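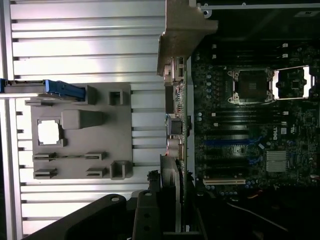

Gripper, parts tray and the Dell, wrist camera.

Abugri open day set: README

A small set of pictures and joint logs from the Abugri open day, where an arm spent the afternoon handling computer parts in front of people who had mostly come for the food. The arm was polite. The visitors were mixed.

What is in it

300 short clips in clips/, one folder per attempt. Joint logs are in logs/ under the same names. Wrist and fixed views are kept apart, so pick one before you start complaining about the orientation. The wrist view is sideways and we have left it sideways.

What the arm was asked to do

Move parts between the gray tray and the open tower lying next to it. The tray has a place for the hard drive, the processor and the memory stick, and a few other holders that drew more questions than the robot did. The gripper holds flat parts upright on the way over the case, which looks very dignified until you remember how small a memory slot is.

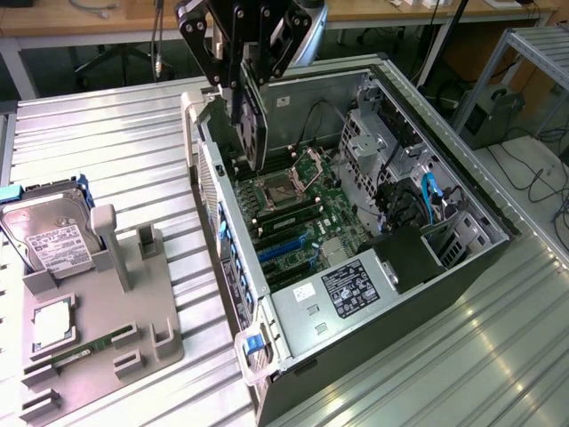 Known problems

Clips 10 and 21 have no joint log. The logger was on, the disk was full.
Timestamps in the fixed views run 2 seconds ahead of the wrist view. Shift them yourself, or use align.py, which does the same thing with more typing.
The labels say "ram" and "memory" for the same part. Two people did the labeling and neither would budge.
Attempts stopped by hand are marked "paused". Some of them were paused for a very long time.

Notes from the day 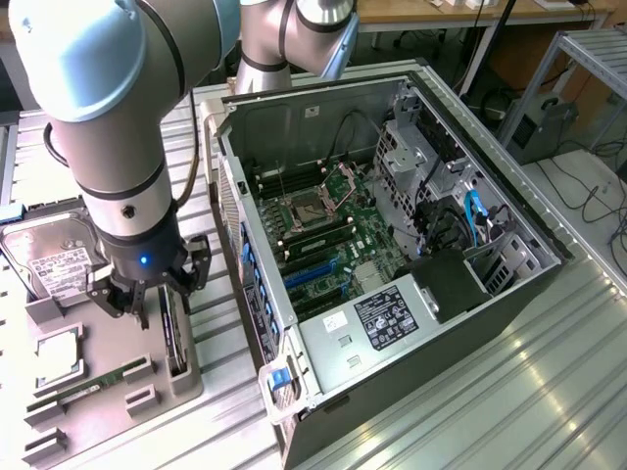

Posted by Kekeli Aryee, Zokemden | November 17, 2022

We ran the demo in short rounds with a talk before each one. Gifty Odoi gave the talks. I stood by the stop button and tried to look unneeded.

The most common question was whether it could fix a laptop. The second was whether a person could do it faster. Yes, and we said so, and then everyone stayed to watch the slow version anyway. One boy asked what the arm does on its lunch break and got a better answer from Gifty than I would have managed.

Processor rounds drew the biggest crowd. Memory rounds drew the loudest advice.

Use

Free for teaching and research. Please credit Zokemden and mention the open day. Corrections to the labels are welcome, except on the ram question.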